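Brustby Share Laundry: Frequently Asked Questions

Brustby residents, please read this page before ringing the office. Most of what we get asked is covered. Last updated 22nd November.

Who can use the laundry?
Anyone living in Brustby, Susgate or Ulloa buildings. Evham has its own laundry on the ground floor and Evham fobs don't open our door. If you've moved across from Evham, bring your old fob to the office and we'll swap it over.

What are the hours?
6 am to 10 pm every day, including public holidays. The last wash needs to be started by 8.30 pm so there's time for the dryer afterwards. The door locks itself at 10 and the lights go off shortly after. Anything left inside stays there until morning.

How do I book?
Use the sheet on the wall or the residents' page. The sheet wins if the two disagree. Slots are 90 minutes and you can hold up to three in a week. If you're more than 15 minutes late the slot is open to whoever is waiting.

What does it cost?
A wash is $3. The dryer is $3 for 41 minutes, which is enough for one normal load of clothes. Towels and doonas usually want a second go. Payment is by fob only. We took the coin boxes out in August and they aren't coming back.

How do I put money on my fob?
At the office counter, or through the residents' page under Laundry Credit. Online top-ups can take an hour to show. Credit doesn't expire and we refund what's left when you move out.

The machine took my money and didn't start. What now?
Check the lid is properly down and the tap behind the machine is on. If it still won't go, write down the time and the machine number and send both to the office. We can see the payment on our end, so you don't need a receipt. Refunds go back on the fob.

How much can I put in?
Fill the tub loosely to three-quarters. Overloading is the main cause of clothes coming out still soapy. Doonas bigger than a single should go to a laundromat.

Which detergent should I use?
Any detergent marked for top loaders, powder or liquid. Go easy on it, as the water here is soft and you need less than the packet says. Please don't use soap flakes or dishwashing liquid.

Is there hot water?
Yes, but it comes from the building system and runs out on busy mornings. Cold is fine for most things. If you need a hot wash for bedding or nappies, after lunch is the best time.

Can I wash pet bedding?
Yes, on its own, after you've shaken it out in the courtyard. Run a short rinse afterwards with nothing in the tub. Horse rugs are not allowed.

Can I dye clothes?
No. Use a bucket at home.

Can I leave washing on the line overnight?
You can, at your own risk. The Susgate side has 32 metres of line under cover and the rest is in the open. Bring sheets in by noon the next day so others can hang theirs.
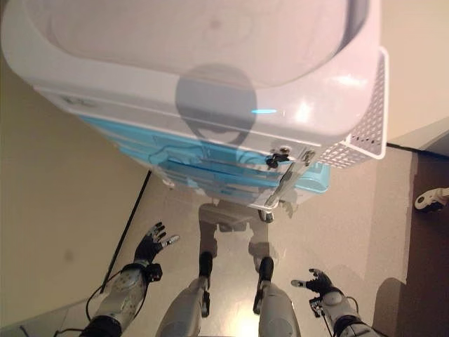
Someone has moved my wet clothes. Is that allowed?
Yes, if your slot has finished and ten minutes have gone by. They should be put in one of the baskets on the bench, not on the floor. If you find things missing, ask at the office first, as items often get handed in.

What happens to lost property?
We keep it for a month in the cupboard beside the Ulloa lifts. After that it goes to the op shop. Single socks are kept in a tub on the bench until the tub is full.

Who cleans the lint filters?
You do, before and after each dryer load. There's a bin next to the dryers. A blocked filter makes the cycle longer and will eventually trip the heater, and then the dryer is out until the technician can get here.

Can I put my own washing machine in my unit?
Only if your unit has laundry taps and a floor waste. Send us the model and its measurements before you buy. Portable machines that drain into the shower are not permitted in any of the buildings.

How do I report a fault?
Email the office or ring extension 989. For a leak or a burning smell, turn the machine off at the wall first and ring straight away, at any hour.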